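5 November 2018

Gralier Families Brings Back Its Winter Costume and Coat Swap

Gralier Families is thrilled to announce that its costume and coat swap is back, and it's bigger this time! Over two weekends in October, parents dropped off 900 pieces of kids' clothing at Kováčik Hall — capes, tutus, snow boots, dinosaur tails, you name it — and every one of them is ready for a new home.

"My daughter wore her bee wings for 2 hours and then announced she was done with bees," said Esther Laizer, who started the swap at her kitchen table. "Some other kid is going to love those wings."
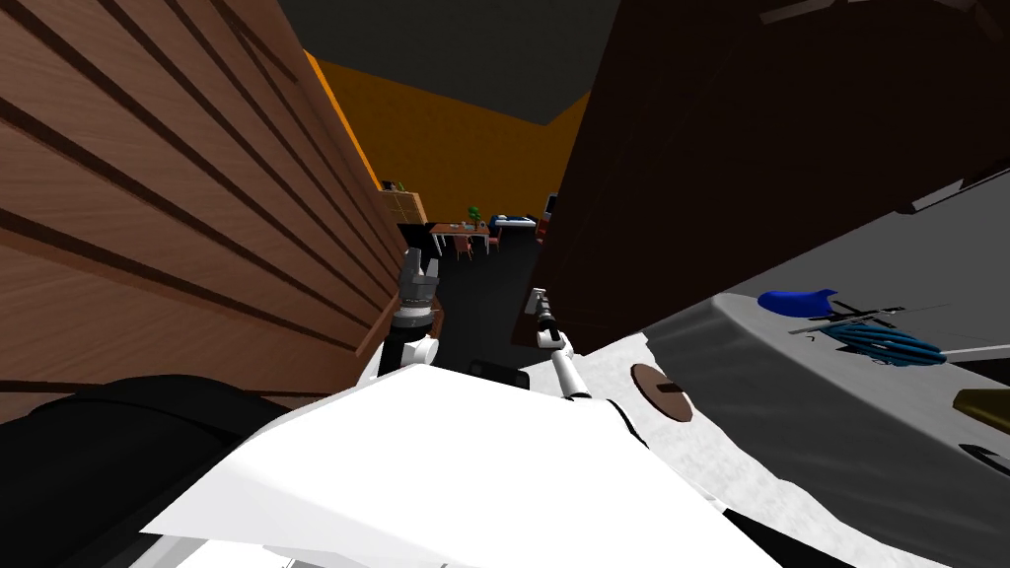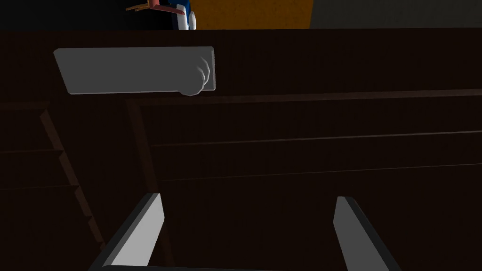
By Marcela Tichý, Gralier Families

The swap is free, and you don't have to bring something to take something. Sizes run from newborn up to age 12, with coats on the long racks by the stage and dress-up clothes in the side room. Last year 600 pieces went home with local families, and the toddler snow pants were gone before lunch.

Antonina Tymoshchuk will be running the mending table again, so bring that zipper you've been meaning to fix. Benedicta Ackah is setting up a story corner for little ones who have had enough of trying things on (mine lasts one coat, tops).

Strollers are welcome, and there is a ramp at the Wotar Street door. Clean, dry clothes can still be dropped off at the hall any morning before the swap.

Contact: Otakar Tóth, Gralier Families press desk | © 2018 Gralier Families | Back to top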